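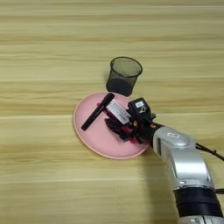
Mesh cup and pink plate on a wooden tabletop

Notes for the Munside talk, July 2021

Thank you all for coming -- and for turning your phones down, which a choir person always notices! I'd like to talk about how a town choir learns a new piece when most of its singers don't read music.

(Slow down here.) When we started at Siltalbridge we had a hall built for 704 and a choir that filled one row of it. We sang everything by ear, 3 parts at most, and the altos carried the rest of us for years, bless them.
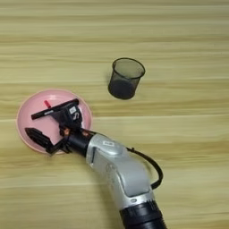

So when the Foulkes songbook came our way, with its 1,262 tunes, I did what any sensible person would do and put it in a cupboard. Then one wet evening in April I took it out again, and we sang the first page over and over until the basses stopped apologizing.

Play the recording now, first verse only. Let it finish before talking!

What I hope you'll hear is people listening to each other. Teach the tune to everybody first, harmony later, and leave plenty of time for tea.

Questions next, then the round, if the piano's free.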